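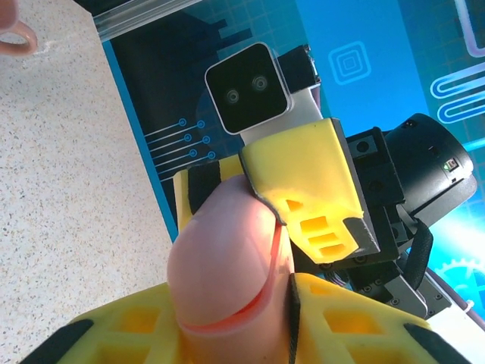

Frequently asked questions about the soft finger comparison

I get a lot of the same emails about the yellow printed fingers, so I've put my answers in one spot. I'm Morfudd Edwards and I run the gripper bench at Rellside. If your question isn't covered, write to me and I'll probably add it (the list keeps growing, which I secretly like).

Which fingers are you comparing?

Two sets. The Wirano pads are printed with a lot of cutouts in the walls, so they give when you squeeze something, and they have black rubber along the edges. The Uzor pads are solid, with the same mounting holes. I started out thinking the solid ones would win on small stuff and the open ones on soft stuff, and I'm still half convinced of that, but the small stuff has been messier than I expected.

Why do you have one arm hand things to the other?

Because a handover is a great way to find out how bad your grip is! If a finger is holding a part crooked, you might never notice while you're just setting it down on a counter. Ask a second gripper to take hold of the same part and suddenly you've got two sets of fingers fighting for the same bit of space. We do handovers with soft, blunt pieces first, then work down to smaller ones. Yaw Frimpong wanted to start with the small ones. We had words.

Do both arms need the same fingers?

No, but I'd start that way. When I mixed them, the solid pads pushed the part deeper into the soft pads and I couldn't tell which side I was really testing. Go matched first, write down what you get, then mix if you're curious.

How hard do you squeeze?

Less than you think. The open pads wrap a little as they close, so a light setting does most of the work. If you see the walls of the cutouts folding flat, back off. I set the closing limit by hand with a part in the fingers, then save it in the controller under the part's name. Please don't reuse a limit from the other pad set. I did this with a Bemthorpe controller that had both sets saved under one name and spent a whole afternoon being confused.

How many handovers have you run?

401 on the Wirano pads as of July, with 23 drops. The Uzor pads are way behind that, so I'm not posting a drop figure for them yet. People ask me for a "winner" every week and I don't have one for you.

What counts as a drop?

The part leaves both grippers before the second arm has moved off with it. If it slips and turns but somebody's still holding it, I log that as a slip. Ho-yin Fung counts those separately and keeps telling me they matter more than the drops. He may be right, I just haven't gone through them properly.

Why is there a camera module on the gripper?

So I can look at the grip up close and from a spot that travels with the fingers. A fixed camera over the counter is nice for planning where to reach, but the gripper body loves to get in the way exactly when the fingers close. With a close view I can check where the end of the part is pointing and whether it sits in the middle of the pads.

Does the background bother the cameras?

Ours is a big blue panel with gears and circuit lines printed on it, so there's plenty for software to trip over. The speckled counter is busy too, and glare is my bigger headache. I turn the exposure down before I touch anything else. If your detector only behaves in front of a plain wall, I'd want to know that early.

Can the gripper pick up something while it's already holding a part?

Not with these fingers, no. I get this one because people see a part in the pads with another little piece waiting on the counter, like the round lavender one out on the open counter, well below and left of my tray. One part at a time. Set down what you've got, open up, then go for the next. 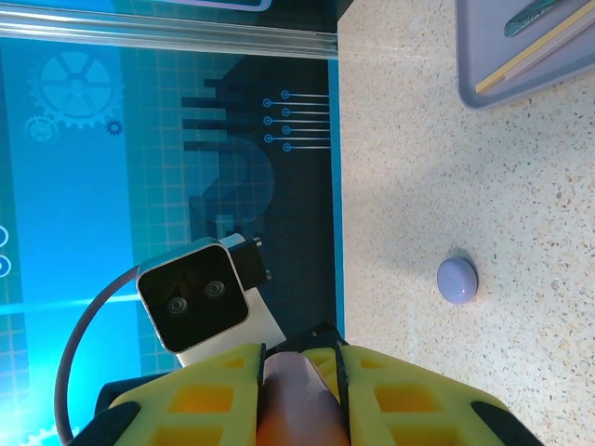 Are low, round pieces harder?

For me, yes. There's not much side to grab on a low dome, so the pads have to come in close to the counter, and then the rubber edge wants to rub. I slow the last bit of the approach way down and come in level. A tall blunt piece forgives a lot more.

How do I clean the pads?

Damp cloth on the rubber, soft brush for the cutouts. Let them dry before you run again. Skip the solvents, please.

Can I get the print files?

The Wirano files, yes, just email me. Uzor's aren't mine to share. Eleri Harries looks after the mounting plates, so if your screw holes don't line up, go to her and be nice about it.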